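Ticket: Second hand-held gripper, purchase request and pad wear
Opened by: Shewit Wubshet
Assigned to: Gebremedhin Abera (equipment and purchasing)
Status: Waiting on supplier
Priority: Medium (was High, see comment 2)

Original request

We need another hand-held gripper for the framing work at Wolde. The one we have is a Flillinetti, bought in May out of what was left of the consumables budget, and it is now shared between 3 people who all believe they booked it. The framed glass job takes up most of its day. By the time the cardboard and textile jobs get a turn it is nearly home time.

I have a quote for a second unit with housing, finger pads and arm linkages: 2,288 before delivery. I would like it approved. I would also like a parking space, but one thing at a time.

Comment 1, Gebremedhin Abera

Thanks. Before I send this up I need to know three things.

Is the present gripper slow, broken or just popular? These are different budget lines. Popular is the hardest one to get money for.

Does the price include spare pads? Last time it didn't, and we found out from the invoice.

Would the Zerkadeck do the same job? It is cheaper on paper. I realise most things are cheaper on paper.

Comment 2, Shewit Wubshet

Popular, with a touch of worn. I have dropped the priority to Medium before you do it for me.

Spare pads are not included. They come in packs of 4 and the supplier calls them "accessories", in the way that tyres are an accessory to a van.

The Zerkadeck opens wide enough for the bare glass but I doubt it would manage the frames. The lower rail is a good deal thicker than the upper one, and we pick the panels up at an angle, so the pad ends up against the bottom edge with the rail bearing on it. I borrowed the sales sheet from Brurnon, who resell both makes, and the sheet talks about jars. Every example is a jar.

Comment 3, Gebremedhin Abera

Noted about the jars. What do you mean by worn? If the pads are on their way out I can order those this week from the repairs line without asking anybody's permission, and that is a rare pleasure.

Comment 4, Shewit Wubshet

The bottom edge of the finger pad has gone a bit frayed. It still holds. My worry is glass: we already have panes with faint scratches, and I can't tell you whether the pads are to blame or the rack is. I would sooner fix the cheap suspect first. 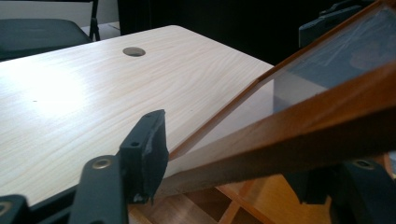

Steps agreed

1. Order one pack of pads from the repairs line. Gebremedhin to do this, today if the purchasing system lets him log in.

2. Fit new pads to the Flillinetti and keep the old ones in a labelled bag. Please do not put them back in the spares drawer, where they will be discovered next year and fitted with great confidence.

3. Check every pane for scratches before it is picked up and again after it is put down, for the next 20 panels. Write it on the sheet by the door. A tick is enough.

4. Ask Brurnon for a Zerkadeck on loan, with the wide arms, and try it on a framed panel. If they offer to demonstrate with a jar, decline politely.

5. Hold the purchase request until steps 3 and 4 are done. The quote stays valid for now, and Shewit will ask for it in writing.

Comment 5, Gebremedhin Abera, Jun 24, 2022

Pads ordered. The system asked me to choose a category and offered Catering, Vehicles or Other. They are Other.

I have put the second gripper into the draft plan as "likely", with the pads as a separate yearly line so that we stop paying for them by surprise. If the scratches stop, expect somebody upstairs to say we have solved the problem and don't need a second unit. Please have an answer ready about the booking clashes, ideally with the booking sheet attached. They like a sheet.

Comment 6, Shewit Wubshet

Sheet attached. The crossings-out are the clashes. Brurnon can lend us the Zerkadeck but want it back in its original box, so could whoever unpacks it please open the thing like an adult.

Leaving this open until the pads arrive.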